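# The Case for the Pencil Case

Hemi Sheehan would like it known that he did not set out to have opinions about zippers. He trained as an upholsterer, did sofas for a living, and came to pencil cases by way of a daughter who lost one a month all through third grade. He sewed her a replacement out of a leftover chair cushion. She lost that too. By then he had made four more, each a little better than the last, and had started waking up at night thinking about corners.

"It's a bag for sticks," he says. "I know that. My brother reminds me every Thanksgiving."

The bag for sticks is now the only thing Nivwood makes. It comes in one shape, called the Drastia, and in whatever colors the mill in Punance has too much of. This fall that means orange. So far the company has sold 2,449 of them, a figure Sheehan gives to the last digit because he packed the boxes. 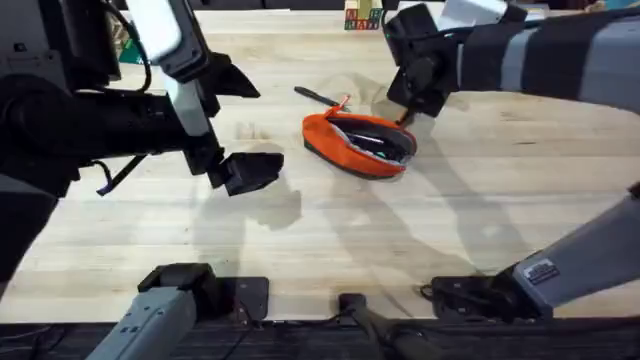

**Words: Rodrigo Barroso** | *Desk & Drawer, the September pages*

We met in the workroom on a Tuesday, which Sheehan considers the least interesting day of the week and therefore a good one for interviews. He offered me coffee and then couldn't find the coffee. He did find a ruler, two seam rippers and a bag of zipper pulls that he had apparently been missing since spring, and seemed to feel the search had been a success.

I had brought my own pencil case, thinking it might break the ice. It's gray, it came free with a conference, and it has held the same dead highlighter for as long as I've owned it. Sheehan turned it over a couple of times, ran the zipper halfway, where it stuck, and set it down with great courtesy.

"Somebody was in a hurry," he said.

I asked him what he looks at first. I expected him to say fabric, which is what I would have said, having thought about it for the length of a train ride.

"The opening. You can put up with ugly cloth for years. People put up with ugly couches for decades, I've seen them, I've restuffed them. But if you can't see what's in the thing, you dump it out on the table every time you want an eraser, and at that point you don't own a pencil case. You own a pile."

The Drastia's zipper runs long, so that the case can be laid down and opened wide. Sheehan calls this position "flopped" and uses the word with a straight face. A case that flops well stays open while you rummage. A case that flops badly closes over your hand like a clam, and he has a drawer of those, all his own work, which he will show you whether or not you ask. The early ones are stiff enough to stand up by themselves. One has piping around the edges, like a throw pillow.

"That was the upholsterer talking," he said. "I had to get him out of the room."

What replaced him was a lot of unpicking. The cloth is a canvas, washed before cutting so that it gives up its stiffness early. For a while Sheehan washed it at home, and for a while his family wore faintly orange socks. The mill does it now. He says his wife asked for this arrangement in writing.

Then there is the zipper, which we had both been circling. He buys them from Metwally, a wholesaler he describes as "a man, a phone and a very large shed," and orders the next size up from the one any sensible person would choose. I asked whether that was overdoing it for something that mainly guards ballpoints.

"Have you met an eleven-year-old?" he said. "They open it like they're starting a lawn mower."

He demonstrated. It was quite loud.

The company has a returns policy, consisting of one sentence on the website, and 198 cases have come back under it. Sheehan keeps a notebook of reasons. The most common is a failed zipper, nearly all of them from a single early batch that he speaks of the way other people speak of a bad winter. After that comes ink, which isn't his fault but which he treats anyway, with dish soap and what he calls low expectations. And then there is a long tail of reasons that don't fit a category. One customer wrote that the case was fine but that she had stopped drawing. He sent it back to her, cleaned, with a soft pencil in it, and wrote "pending" in the notebook.

I wondered if there was anything he refused to repair.

"Glitter," he said. "You can't get it out. I had one in here, and I was finding it in my eyebrows through Easter."

Most of what he knows about how people use the things comes from those returns, because most of them are sent in with the contents still inside. He bags up whatever he finds and mails it back with the case. Pencils, naturally, usually worn down to a size nobody could hold. Pens without caps, and caps without pens. A baby tooth. A parking ticket, which he paid, in what he admits was a lapse of judgment. One arrived holding 33 binder clips and nothing else, and he still thinks about that one.

"What's the job?" he said. "What's the job where you carry that around and not one pencil?"

I suggested an office manager. He had considered that. He had considered a magician.

It is fair to ask what he carries himself, so I did, and the answer was a while in coming. His own case was under some cutting patterns. He uses a plain carpenter's pencil, a white chalk pencil for marking dark cloth, a short metal ruler, a thimble he doesn't like and a good pair of snips. There are no pens. He doesn't trust a pen near canvas and signs for deliveries with whatever the driver has.

He is strict about how much should go in. "Half," he said. "If it's more than half full you're storing things, you're not using them. Get a jar." A jar, in Sheehan's view, is where pencils live. The case is where they go when they have somewhere to be. He empties his on the workroom table at the end of the week, shakes the crumbs of chalk out of the seams over the trash and puts back only what he has used since the last time. I asked whether he really does this every week.

"I do it when I remember."

The emptying, he thinks, is the part worth stealing, even for people with a free gray one from a conference. Turn it inside out if it'll let you. Pencil dust collects along the bottom seam, and it works into the cloth if it's left there. Brush it with an old toothbrush while it's dry, since water will turn the dust to paste. Rub the end of a candle along the zipper teeth, run it back and forth a few times and wipe off what's left. If the case needs washing after that, wash it by hand in cool water and let it dry open and flat, away from the radiator.

"Flopped," I said.

"Flopped," he agreed, visibly pleased.

I tried the candle on mine when I got home. The zipper now travels two-thirds of the way along before it sticks, and I've decided to regard this as progress. The highlighter went in the trash.

There has been talk of a second product. People write in wanting a version for paintbrushes, or knitting needles, or makeup, and a cousin of his has a plan for a laptop sleeve that he brings up at every family gathering, directly after the brother has finished with the sticks. Sheehan has made a sample of the brush one. It's long and narrow and he isn't happy with it. The far end stays dark when it's open, and you have to tip it to get the short brushes out, and to him that makes it a sock.

He'd sooner fix the lining. The current one is pale so that you can find things against it, and pale shows graphite by the second day. A darker one would look clean for years and hide every black pen you own. He has been going back and forth on it since the spring, with a row of cloth scraps pinned up beside the window so he can see them in different light. A sort of mustard was ahead when I visited.

"Ask me in a month," he said, and walked me out past the clam drawer, stopping to open it again in case I had missed the one with the piping.

*Nivwood repairs its own cases for the cost of postage. Please take out any teeth before mailing.*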